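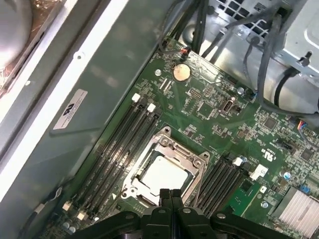
4.2 Approach planning inside the chassis

The planner takes a target part from the task queue and returns a path for the tool center point, along with a wrist angle at each waypoint. Outside the case it works on a fixed model of the cell, which changes only when a fixture is moved. Inside the case it uses a height map built from the wrist camera and the fixed cameras. We keep the two models apart because they fail in different ways. The cell model is accurate but knows nothing about loose wires. The height map knows about wires but has holes wherever the camera did not get a clear view.

Cells in the height map are labeled free, solid, soft, or unknown. Soft cells are those the segmentation network marks as cable. The first version of the planner, written by Hefin Price for the Kastby test cell, treated soft cells as solid. It was safe, but it refused many targets that a person would reach without a second thought. The current version lets the fingers pass through a soft cell at reduced speed and adds a cost for each one crossed. Unknown cells are never crossed. If no path exists without them, the planner asks for another view and stops.

Search is done with a bidirectional tree limited to 2000 nodes. When the limit is reached, the request is returned to the task layer as "no path", and the task layer picks a new grasp for the same part or moves on to the next one. We tried raising the limit and saw no gain on the cases that mattered. Most of the requests that failed at 2000 nodes had a goal pose in collision from the start, and more search does not help with that.

4.3 Choice of entry column
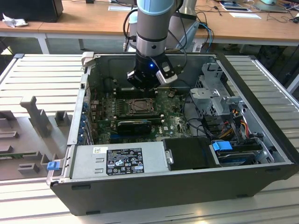 Every path into the case passes through what we call the entry column, a vertical prism above the target in which the wrist is allowed to move down but may turn only in small steps. The column is chosen before the tree search begins, and a poor choice is costly, since the planner will not leave the column until the fingers reach working height. The score for each candidate is the free volume around the whole tool, including the wrist and the finger attachment, with a penalty for tall structures on either side. For the desktop case used here (Figure 4), the drive cage on the right rises well into the space the wrist needs, and a bundle of power cables runs from it. Candidates close to the cage therefore score low even when the fingers alone would fit. The black cable looped from the upper part of the arm toward the back edge of the case is modeled as a chain of capsules attached to the arm, so that a column is also rejected if the loop would be pulled across the rear wall.

Figure 4. The arm lowered over the open case, with the gripper above the motherboard.

The minimum clearance inside the column is 6 mm for solid cells. Below working height we drop this limit for the two fingertips and keep it for everything else on the tool.

4.4 Replanning during descent

A path that was valid at the top of the column may not be valid farther down. Cables shift when the case is nudged, and parts of the map that were hidden become visible as the wrist camera gets closer. We update the height map during descent and check the rest of the path against each update.

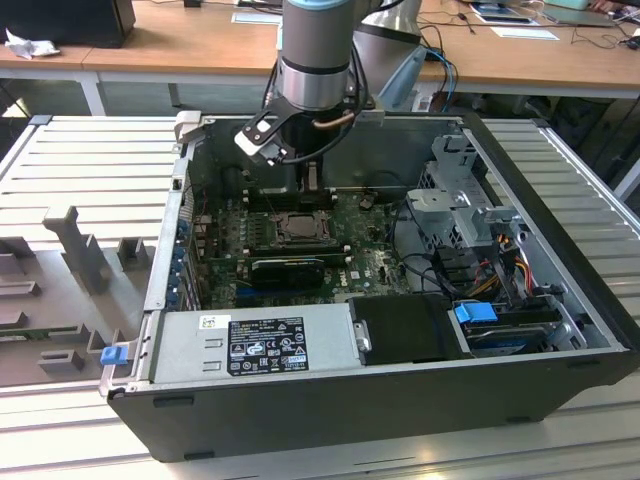
If the check fails, the arm holds its position and the planner is called again from the current pose with the same goal. The old tree is thrown away. Iresha Pramanik tested a variant that kept the branches still free of collision, but checking them took as long as growing new ones, and the code was harder to follow. After a third failed check on one descent, the arm backs out along the path it came in on and reports the target as blocked.

In 20 descents logged on the Kastby cell, replanning was triggered in 11. In six of those the new path differed from the old one only in the wrist angle. We take this as a sign that the entry column is usually right and that the remaining error is in how the fingers are turned near the board. Section 5 looks at whether a better first guess for that angle can be learned from the log.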